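# Pidley tea towel sale returns in September

Folding and sorting has begun for the Pidley linen sale, which will be back at the Hindard Rooms in September after a year off.

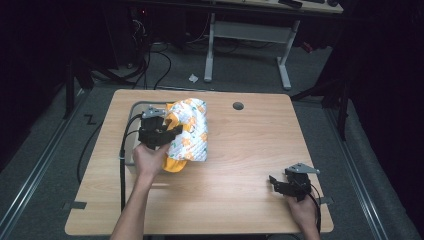 *A patterned cloth in orange, green and white on the table.*

The sale offers second-hand tea towels, napkins and tablecloths given by households in the village and nearby. Organiser Woo-jin Bang said 486 pieces had been handed in by the end of last week, with more promised. Printed cottons from the 1970s make up a good part of the pile.

Each piece is washed, checked for holes and stains, then folded in thirds so that the pattern shows on the outside. Anything too worn to sell will be cut up for cleaning cloths or passed to the quilting group, which meets in the same building.

"People do like to see the print before they unfold it," Mr Bang said. "Last time half the stock was in a heap by eleven o'clock and we spent the afternoon putting it straight."

Prices will start at 50p for a single napkin. Larger tablecloths will be £5 – matching sets may cost a little more. The last sale raised £2000, which went towards new curtains and a repair to the side door.

Donations can be left at Koris, the haberdasher's in Ghoneim Lane, during shop hours. Linen should be clean and dry and in a bag with the giver's name on it. Bedding, cushions and clothing cannot be taken this year, as there is no space to store them.

Helpers are still needed for two folding evenings, both starting at 7pm. Names can be left at the Koris counter.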